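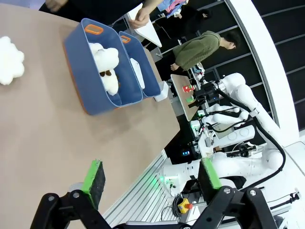 What does Flidside do?

We train people who work around ammonia, chlorine and other hazardous gases to prevent leaks, spot them early and get everybody out safely when one happens.

About Flidside

Flidside is a small industrial safety school, and we love this work! Mahmoud Hajji started it after years of running shutdown crews at fertilizer and refrigeration plants, where he kept meeting good mechanics who had never once practiced putting on an escape hood in the dark. His first class had 25 people in it, a borrowed whiteboard and one very tired training valve (we still have the valve).

Gunnel Vik joined a year later from a county fire department and rebuilt the emergency side of the program from the ground up. She runs the Ambrose course, our two-day class for plant response teams. Ambrose covers wind direction, muster points, headcounts and radio talk, and it ends with a full evacuation drill that starts at 5:30 in the morning, when the night shift is worn out and the day shift is still in the parking lot. People grumble about the hour and then ask to do it again!

Our other main course is Listine, for maintenance crews. It's all about opening lines safely — isolating, draining, purging, checking the gauge and then checking it again with somebody else looking. We teach it on depressurized practice piping, so students can make every mistake there is and talk it over with the group.

So far 2,989 workers have finished a course with us, from 83 plants and cold-storage sites. Many come back for the refresher each October, and it's a real pleasure to hear what they've changed at home: a moved windsock, a new shower by the loading dock, a permit form that finally fits on one page.

We also run free evening talks for neighbors of chemical plants. Sirens, sheltering indoors, what to do about pets — bring your questions, and stay for coffee.

Print this page | E-mail this page

We use cookies to remember your settings. By staying on this site you agree to our cookie policy. OK

Related
Ambrose: course outline
Listine: what to bring
Edier practice yard: directions and parking
Evening talks for plant neighbors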